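Thursday, November
Rodica Pană

Filed under: Workshop notebook / Sound & voice / Osholm

Starting this before lunch while the kettle is on, so forgive the rambling. We played reel 3 of Osholm all the way through this morning with Laurențiu's new narration laid over it, and I have to say I got a bit misty at the harbor scene, which I did not expect after hearing that speech so many times (I could recite it at a wedding). The trouble is that the narration still sits on top of the picture like a coat somebody dropped there. In the radio script the Ferryman is the only thing you have to hold on to, so he describes everything: the fog, the lamp, the widow's shoes. On screen we can see the shoes. Every time he tells us about something the camera is already showing us, I feel the whole room lean back in its chairs.

So we sat down with the script and a pencil. The full narration as Pîrvu wrote it is 354 lines. Laurențiu's cut keeps 183 of them, and I think it's a good cut, brave even, but I'd still like to see the lamp passage go. He loves the lamp passage. We talked about it for most of an hour and left it in for now with a question mark in the margin, the way we always do, and I suspect the question mark will still be there when Zarkia wants the mix.
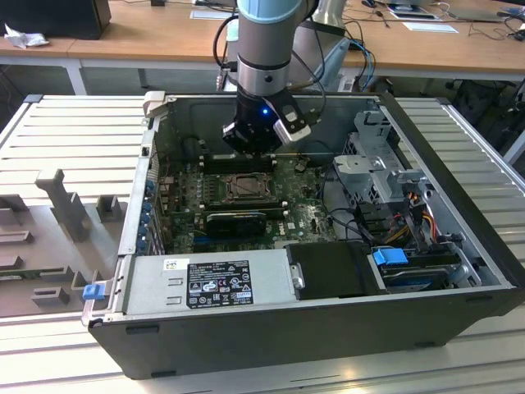 Computer tower on its side on the bench, side panel off.

Notes on the takes, while I still have them in my ears. Take 2 is the warm one. He's close to the mic and a little sleepy, and the "nobody sails on a Sunday" line comes out almost as a joke, which is lovely against the shot of the boats. Take 4 is more correct and I don't care for it at all. Take 5 has the best ending, but there's a chair creak under "my dear ones" and I can't get rid of it without making him sound like he's talking through a sock. I tried 10 versions of the repair and liked the first one best, naturally. My suggestion is take 2 up to the church bell, then over to take 5, and cover the join with the bell itself. Laurențiu, if you're reading this, please listen on the small speakers before you say no!

The village scenes are a different matter and much more fun. On the radio all those neighbors come at you one after another and you sort them out by voice. In the film they're all in the square at once, and the director wants the gossip to overlap, which is right, but at the moment it's soup. I panned the baker left and the two sisters right and pulled the schoolmaster down until he's more of a mutter, and suddenly you can follow the baker's story about the goat. The sisters might be a touch too far over. I went back and forth. Leaving them until tomorrow, when my ears are fresh.
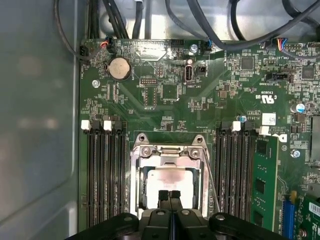
Processor in its socket, thermal compound smeared on top.

After lunch. Laurențiu put on the old Cutia recording of the stage reading so we could hear how that cast handled the dream sequence, and it did me a world of good. They just slow down. There's no echo on anybody, no whoosh, no wind chimes (I am guilty of the wind chimes), and you know perfectly well you're in a dream by the second sentence. I've muted my whole effects track for that section and I feel lighter already. The director may want something back in there, and if so I'd offer water, very low, and stop at that.

Still to do:
- take 2 / take 5 join at the bell
- sisters, check the panning
- ask Pîrvu whether "salt-eyed" is one word or two in the subtitles
- lamp passage, again
- room tone for the widow's kitchen, because the one we have has a fridge in it and the story is set well before fridges

Laurențiu has the pencil copy of the script at his desk. Reel 4 in the morning.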